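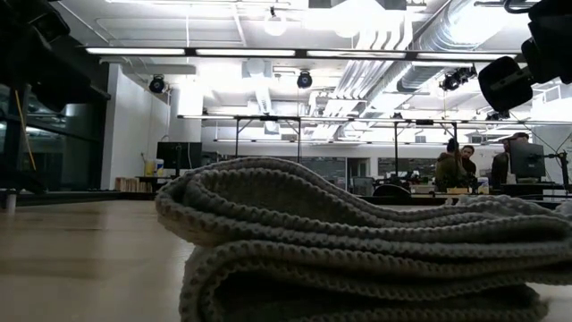 Towels stiff and not absorbing after move to hard water area

Posted in Laundry and Cleaning

We moved in March from a town on rainwater tanks to one on bore supply. The test strip that came with the dishwasher puts the hardness at 14 grains. Our bath towels have gone stiff and water beads on them for the first few seconds. They are 100 per cent cotton, and were fine before the move. Front loader, Sunora brand, normal cotton cycle at 40 degrees, liquid detergent at the dose on the cap, softener in every load. Dried on the line. Do I need new towels or can the old ones be recovered?

tankwater_refugee

3 replies

bracket_and_bore

They can usually be recovered. You have two separate deposits: minerals bound up with detergent residue, and a film from the softener. The softener film is the one that makes water bead.

Stop the softener first. Then run the towels through the longest hot cycle the machine has, 70 degrees if the care label allows it, with no more than half a load in the drum. Use powder instead of liquid. Most powders contain a builder that ties up calcium; many liquids contain very little. Dose for hard water, using the table on the box -- the line on the cap is generally set for soft or medium.

Run a second hot cycle with no detergent. If you see suds through the door, there is still residue coming out, so repeat it. I had to do this 5 times on a set of old Troritz towels before the water ran clear. Coloured towels may fade a little at that temperature, so keep them apart from the whites.

For the stiffness, shake each towel hard before pegging it out, and again when it comes in. If you have a dryer, 10 minutes on low before the line will lift the loops.

Marked helpful by the original poster

lintfilter

just use vinegar. half a cup in the softener drawer, works every time, been doing it for years

valve_seat

Vinegar at that dose will dissolve some scale but does little for softener film. Check your machine's manual too, as some makers advise against it on account of the rubber door seal. Never put it in with bleach.

The longer fix is a softening unit on the incoming line. We had a Rivadeneira one fitted at the laundry tap only, and it needs salt topped up now and then. If you rent, a hard water powder is the cheaper option.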